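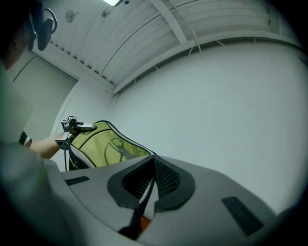 Budgeting for a second pair of hand-held grippers: what else goes on the order?

Posted in Equipment and Purchasing

Vakik_bench

We record bag handling with hand-held grippers, two per operator, one in each hand. The operator wears a headset or eyewear. Items are fabric bags with piping, picked up by the top edge and passed or held open. We have one working pair and have been told to plan for a second station by November.

The quote from Lernimer covers the grippers and nothing else. Budget ceiling is 4,000 for everything except the headset, which comes out of another account. Three things I can't settle:

1. Do I buy spare fingers now or wait until a set wears out?
2. Are printed marker tags good enough, or is it worth paying for rigid ones? Ours sit on top of the body and on the side.
3. Does the room need extra lighting? White walls, white slatted ceiling, one fixture over the work area.

Current pair has done 454 sessions. Fingers replaced once.

Ekrem Canpolat

Taking your points in order.

Fingers. Buy one spare set per gripper with the original order. Freight on a small parts order from most suppliers costs more than the parts. If you got 454 sessions with one replacement, one set will carry you through the first budget year with margin. Check that the new fingers have the same profile as the old ones. Lernimer changed the tip angle at some point and did not change the part number on our paperwork. On thin fabric edges the difference shows up as slipping.

Tags. Rigid, if the line item is under 129 per pair. Paper tags lift at the corners and the pose estimate drifts before anyone notices. Whatever you choose, order duplicates with the same IDs for each gripper, and keep the IDs different between stations. Write them on the purchase order. We had two stations with identical IDs for 18 days and had to discard the sessions where both operators were in view.

Lighting. Measure before you spend. Put a bag at working height, record from the gripper you intend to use, and look at the tags on the other gripper at several tilts. If the upper tag washes out when it faces the ceiling, a diffuser over the existing fixture is cheaper than new lamps. White walls already give you a fair amount of fill.

Missing from your list: batteries, a second charger, storage, and a calibration board. Also replacement bags. Piping and edge seams take most of the wear in this kind of work, and a stretched bag behaves differently from a new one. Put consumables on their own line so they can be reordered without a new approval.

setance_user

get the rigid tags. we did paper and regretted it

Değirmenci_lab

Ask for a loaner before signing. Setance gave us one for a week and we found the grip was too wide for two of our operators. Don't know if Lernimer does the same.

Vakik_bench

Thanks. Asked Lernimer about the tip angle and am waiting on a drawing. Rigid tags and consumables are on the request as separate lines.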